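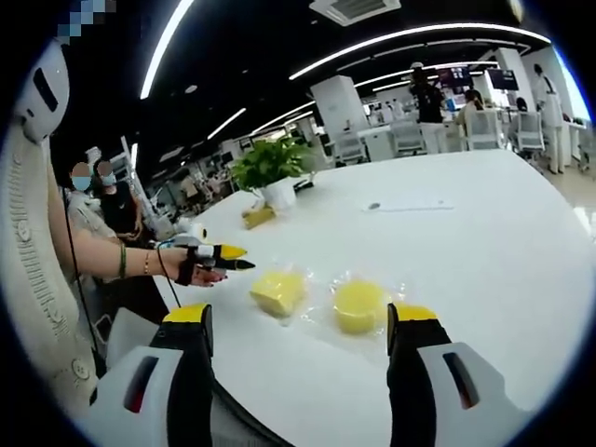 Dois objetos amarelos, cada um no seu plástico transparente, sobre a mesa branca.

A mesa branca da Clivcombe

Quando a Clivcombe mudou de andar, a primeira discussão foi sobre a mesa. Uma parte da equipa queria quatro mesas pequenas, que se juntam e se separam conforme o dia. Siebe De Smet, que tratou da mudança, queria uma só, grande, branca e sem cantos. Ganhou ele, com uma folha de cálculo e muita paciência.

A mesa foi comprada ao armazém Estenero, em segunda mão, por 400 euros. O transporte custou quase outro tanto, porque o tampo não cabia no elevador e teve de subir pela escada. Finbarr Moriarty ainda mostra no corrimão o sítio onde a tinta saltou.

Comecei a visitar este escritório em agosto, para uma série sobre os móveis com os quais trabalhamos. Pensava escrever sobre cadeiras. Depois de duas manhãs, as minhas notas falavam quase todas da mesa: quem chega primeiro a ela, quem deixa lá as coisas, quem as tira.

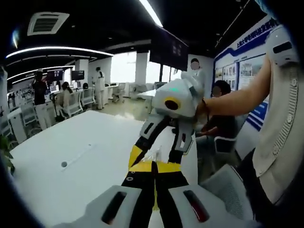
Página atualizada pela última vez em agosto, às 17h40

Uma superfície branca e brilhante tem um comportamento próprio. A luz do teto cai nela e volta para cima, e os rostos ficam mais claros nas reuniões, coisa que Adoración Goicoechea aprecia e Finbarr detesta. Cada dedada se vê. Cada migalha também. Adoración guarda um pano de algodão na gaveta e passa-o antes do almoço, com um pouco de água e mais nada. Os produtos com álcool, explicou-me, tiram o brilho com o tempo, e ela já viu isso acontecer num balcão da Sayegh, onde trabalhou antes.

O branco faz ainda outra coisa: aumenta as cores. O amarelo, sobretudo, parece aceso quando se pousa ali. Uma caixinha, um objeto dentro do seu plástico, um copo transparente com alguma coisa amarela dentro, tudo ganha um peso que não teria em cima da madeira. Quem precisa de encontrar uma peça pequena depressa agradece. Quem gosta de sossego para os olhos, menos.

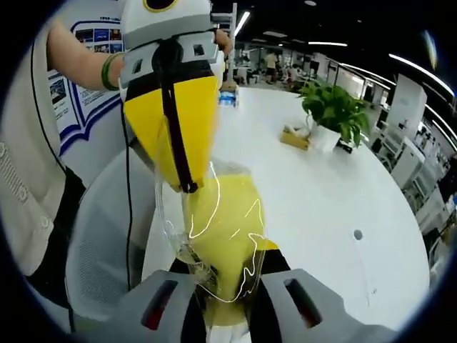 Ilse Baert
Redatora de interiores

A forma oval foi o argumento de Siebe desde o princípio. Numa mesa retangular, disse ele, há sempre uma cabeceira, e alguém acaba por se sentar nela todos os dias. Nesta, as cadeiras brancas de rede andam de um lado para o outro e os lugares mudam com elas. A planta, no seu vaso branco, é a única coisa que pede lugar fixo. Liesbeth Groen rega-a e não gosta que a empurrem.

Há também no tampo um pequeno furo redondo, que cada pessoa do escritório me explicou de maneira diferente. Para Finbarr é para os cabos. Liesbeth jura que é para um guarda-sol, e ri-se. O catálogo da Estenero não diz nada.

O que mais me ocupou foi o plástico. As coisas chegam à mesa embrulhadas, abrem-se ali, e o invólucro fica. Amarrotado, transparente, apanha a luz e quase desaparece contra o branco, por isso é sempre o último a ir para o lixo. Adoración propôs um cesto ao pé da mesa. Siebe respondeu que um cesto estraga a linha do móvel. Na minha última visita continuavam nesta conversa, cada um com bons argumentos, e eu confesso que estou do lado do cesto.
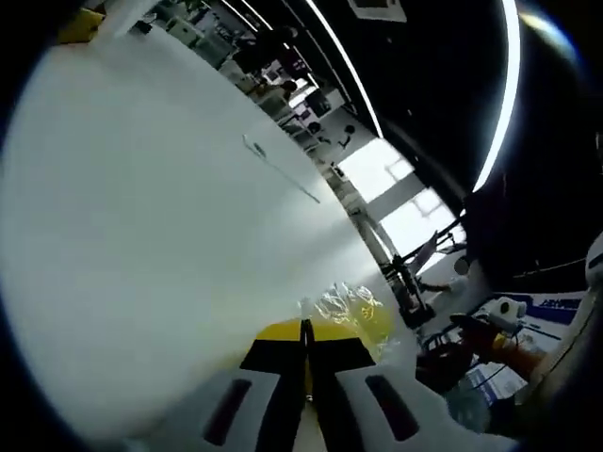
Plástico amarrotado e um toque de amarelo no tampo branco.

Pedi a Liesbeth que me dissesse o que mudaria. Pensou um bocado. A altura, respondeu: dois dedos mais baixa, para quem escreve à mão. De resto, ficava com ela. Uma mesa nova deste tamanho custa 2.000 euros na Demel, já perguntaram, e teria de subir pela mesma escada.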